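Teleop demos: picking up by the handle or the wide end?

marrow_88
We're collecting demos by remote control for a bin clearing task at Prolthorpe. 300 so far, two operators. One always takes long objects by the handle, the other goes for whatever is widest. The policy now hovers between the two and closes on air. Do I throw out one operator's half or keep going?

tinsnip
Keep going. Two strategies is fine if your policy can represent both. Ours at Dawber did after we switched the action head.
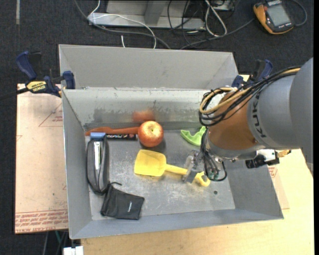

odell_k
Grasp choice should be settled before anyone touches the controller. I'd write one rule per object type and make both operators follow it. With the yellow shovel, for instance, the fingers are over the handle and the scoop is left alone, so that's the rule for anything with a handle. The apple needs its own rule, and it's close to the back wall, so say which way to approach.

tinsnip
Disagree. Rules like that give you tidy data and a policy that fails when the handle is against a wall.

odell_k
Then add a second rule for that case. Mixed habits from two people aren't the same as coverage.

marrow_88
How many demos before a change like this shows up?

brackwater
I re-recorded 18 per object with Utarell and saw it on the next training run. Slow down for the last 5 cm — most of our bad closes came from rushing there.

marrow_88
OK, trying 18 on handles first. I'll keep the old 300 in a separate folder.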